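Haus & Werkstatt
Ratgeber von Brimard Immobilien
Stand: Montag, 18. November 2024

Haus vor der Besichtigung herrichten: Tipps für Küche, Bad, Böden und Terrasse

Wer ein Haus verkauft, muss es nicht renovieren. Die meisten Mängel, die bei Besichtigungen angesprochen werden, lassen sich mit Putzmitteln, Acryl und einem Schraubendreher beheben. Fangen Sie 14 Tage vor dem ersten Termin an. Dann bleibt Zeit zum Trocknen und Auslüften, und Farbgeruch ist bis zur Besichtigung verschwunden.

Küche

Fettfilm auf Oberschränken löst sich mit warmem Wasser und einem Spritzer Spülmittel. Bei alten, harzigen Stellen etwas Natron auf das feuchte Tuch geben und mit klarem Wasser nachwischen. Hochglanzfronten vertragen kein Natron, dort nur Spülmittel verwenden und trocken nachreiben.

Den Filter der Dunstabzugshaube ausbauen. Metallfilter kommen bei 60 Grad in die Spülmaschine, am besten ohne anderes Geschirr. Aluminium kann dabei matt werden, wer das vermeiden will, weicht den Filter über Nacht in der Spüle ein. Kohlefilter werden ersetzt.

Schief hängende Schranktüren über die Topfscharniere ausrichten. Die vordere Schraube verschiebt die Tür seitlich, die hintere regelt den Abstand zum Korpus. Immer nur eine halbe Umdrehung, dann die Tür schließen und prüfen. Ausgerissene Scharnierlöcher mit Holzleim und einem passenden Dübel füllen und nach dem Trocknen neu vorbohren.

Schubladen leeren und aussaugen. Interessenten ziehen sie auf, vor allem bei Einbauküchen, die im Preis enthalten sind.

Bad

Kalk an Armaturen mit Zitronensäure entfernen, kalt angesetzt: 2 Esslöffel auf einen halben Liter Wasser. Küchenpapier tränken, um den Auslauf wickeln, eine Viertelstunde warten, abspülen. Nicht auf Marmor oder Kalkstein anwenden, auch keine Spritzer.

Verfärbte Silikonfugen werden durch Putzen selten wieder weiß. Die alte Fuge mit dem Cuttermesser beidseitig einschneiden und herausziehen, Reste mit Silikonentferner behandeln, Untergrund mit Spiritus reinigen. Neu verfugen, einmal glatt ziehen und mindestens einen Tag nicht duschen. Bei uns hat sich das Sanitärsilikon von Rilar bewährt, es lässt sich auch von Ungeübten sauber abziehen.

Abfluss riecht: Siphon abschrauben, Eimer darunter, Siphon reinigen und die Dichtung kontrollieren. In selten benutzten Gästebädern reicht es oft, einmal Wasser laufen zu lassen, damit der Geruchsverschluss wieder gefüllt ist.

Böden

Laminat nur nebelfeucht wischen. Streifen stammen fast immer von zu viel Reiniger. Einmal mit klarem Wasser und gut ausgewrungenem Mopp nachgehen.

Kratzer in Laminat und Parkett mit Hartwachs füllen. Zwei Farbtöne mischen, erst den helleren einschmelzen, Überstand mit dem Spachtel abnehmen. Das Reparaturset von Shetty enthält einen Schmelzer und eine ausreichende Auswahl an Holztönen.

Geöltes Parkett an stumpfen Laufwegen leicht anschleifen und dünn nachölen. Ölgetränkte Lappen können sich selbst entzünden. Im Freien ausgebreitet trocknen lassen oder in einem verschlossenen Metallbehälter mit Wasser aufbewahren.

Wände

Bohrlöcher mit Fertigspachtel füllen, nach dem Trocknen mit feinem Papier glätten und mit einer kleinen Rolle überstreichen. Vergilbte Wände lassen sich nicht punktweise ausbessern, der Fleck bleibt sichtbar. In dem Fall die ganze Wandfläche von Ecke zu Ecke streichen.

Risse am Übergang zur Decke mit Acryl schließen. Silikon ist hier falsch, es lässt sich nicht überstreichen.

Terrasse und Eingang

Grünbelag auf Betonplatten mit Wurzelbürste und heißem Wasser abschrubben. Einen Hochdruckreiniger nur mit Abstand und flachem Strahl einsetzen, sonst wird die Oberfläche rau und veralgt schneller. Holzdielen möglichst schon im September ölen, später im Jahr trocknen sie zu langsam.

Klingelschild, Briefkasten und Außenleuchte abwischen, defekte Leuchtmittel tauschen. Quietschende Haustür: Bänder leicht anheben und etwas Fett auf den Dorn geben.

Kosten

Für ein durchschnittliches Einfamilienhaus im Ort Ullside haben wir zuletzt 200 Euro Material angesetzt, ohne Wandfarbe.

Am Besichtigungstag

Eine Stunde vorher stoßlüften, danach die Heizung auf normale Raumtemperatur stellen. Alle Rollläden hoch, Innentüren auf. Putzmittel wegräumen, Mülleimer leeren, Toilettendeckel schließen. Auf Duftkerzen verzichten, viele Besucher vermuten dahinter Feuchtigkeit. Grundriss und Energieausweis bereitlegen.
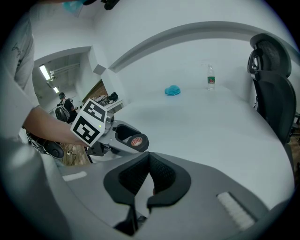

Nach dem Termin

Fenster und Kellertür kontrollieren, Wasserhähne zudrehen, Licht ausschalten. Angesprochene Mängel gleich notieren und vor dem nächsten Termin beheben. Schuhabdrücke auf hellen Fliesen erst trocknen lassen und dann absaugen.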